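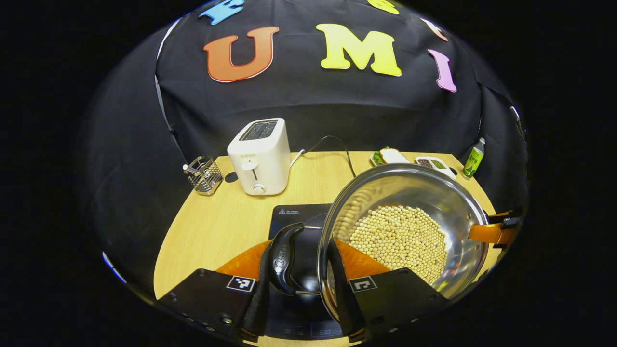
I have started cooking dried beans again, and I blame my sister-in-law's freezer. Hers is full of neat little tubs of soybeans, ready to tip into anything, and mine is full of peas and one unidentifiable brown thing. So I bought a big bag of the dried sort, cleared a day, and remembered straight away why I'd given up in the first place, which was that I'd never owned a pot large enough. You want a proper big steel one, deep and with a rolled rim, the sort where a great heap of pale yellow beans still only fills the lower part. An induction cooktop on the table does nicely underneath, and I like having the toaster within reach, because a bean day is a long day and somebody will want toast.

I learned most of this at Elen, a little supper club above a carpet shop, where I went for a soy evening last July. 45 of us, long benches, no choice of menu, and I've thought about the food ever since. There was a soy milk so fresh it still tasted slightly of grass (I mean that kindly), then a bowl of whole beans in a dark, sticky glaze, then a sort of mash on toast that I would happily eat every morning until I drop. I went home and ordered soybeans that same night, with my coat still on.

Now, the soaking. Dried soybeans are hard, round little things, and they swell like you wouldn't believe. The first time, I filled a mixing bowl to the top, covered them with water and went to bed feeling very organised. By breakfast there were beans on the worktop, beans on the floor and one in the cutlery drawer, which was shut! These days I do two mugfuls at a time, with far more water than looks sensible, and leave them overnight. In warm weather they go in the fridge.

Drain them, rinse them, fresh water, up to the boil. And then stand there. I can't stress this enough. Soybeans foam. They foam like a washing machine with the wrong powder in it, and the moment you wander off to look for your glasses it's all over the hob. I skim with a big spoon, turn the heat right down and give them a good long simmer, three hours or so, until I can squash one between finger and thumb without trying. They do need cooking right through, so don't be tempted by a bit of bite. Salt goes in near the end at my house, though the cook at Elen salted hers from the start and hers were better, so make of that what you will.

The beans themselves I get from Opoku, the wholefood place by the bus station, where they come in a plain paper sack and the person on the till always asks what I'm making. I tried the Fedico ones from the supermarket too and they were fine, a bit smaller, a bit slower to soften. For the glaze I use Ratota, a dark bean sauce that costs far too much and lasts for ages. Two spoonfuls of that, one of honey, a splash of the cooking water, and let it bubble down in a frying pan until everything is shiny.

My other great discovery is the sandwich. Mash some warm beans with lemon, black pepper and a slosh of olive oil, spread it thickly, add plenty of lettuce. My husband, who calls soybeans "cattle feed", had two of these and then asked if there were any more.

Whatever's left goes into tubs with a bit of its liquid, and into the freezer on top of the peas. I'm up to five tubs. I still haven't dealt with the brown thing.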